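Home Stories Money Matters Archive Contact

The Household Reserve

The Pludier Residents' Savings Circle was governed by eleven rules, and Dilruba Samarakoon had written nine of them. Members were reminded of Rule Four each February, when the heating bills arrived and withdrawals rose.

Rule Four stated that no member might borrow from the Circle to pay a debt owed to another member. It had never been tested. On the evening in question, Fabian Aebischer rose from his chair and asked that it be set aside.

"The amount is 98 dollars," he said. "It is owed to Mr. Fiore. I wish that to be recorded."

It was recorded. Mr. Fiore, who sat two places to his left, studied the agenda.

The debt concerned a sweater. Mr. Aebischer had bought it from Mr. Fiore on agreed terms, to be paid over 18 weeks, and had then changed his electricity supplier to Proltel on the strength of a discount that ended after three months. 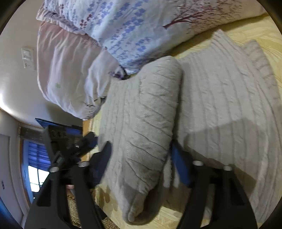 A cable-knit sweater on a yellow sheet.

Mrs. Samarakoon inquired whether the sweater might be returned. Mr. Aebischer replied that it had been worn. Mr. Fiore confirmed that he would not accept it in that condition, and added that he had not asked for the money.

"You mentioned it on the stairs," said Mr. Aebischer.

"I mentioned the weather on the stairs."

Lingyun Meng, who kept the ledger, requested that remarks be addressed to the chair. She then read out the balance of the Hardship Fund, which stood at 40 dollars. The Hardship Fund was not subject to Rule Four. It had been opened after the closure of the Bradari works and had not been drawn upon in years, as an applicant was required to use the word "hardship" in writing.
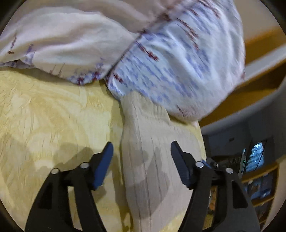

Mr. Aebischer was handed the form. He filled in his name and apartment number and stopped at the third line. The members waited. Tassanee Suwannarat poured herself a glass of water and, after some thought, poured one for him.

"May I write 'inconvenience'?" he asked.

"You may not," said Mrs. Samarakoon.

He wrote the word. Mr. Fiore signed as witness, as the form required a second member, and passed it up the table. He then asked leave to speak and informed the chair that he would take the 40 dollars as payment in full.

Miss Meng asked how the remainder should be entered.

"As weather," said Mr. Fiore.

Mrs. Samarakoon ruled that there was no such column — and directed that one be drawn.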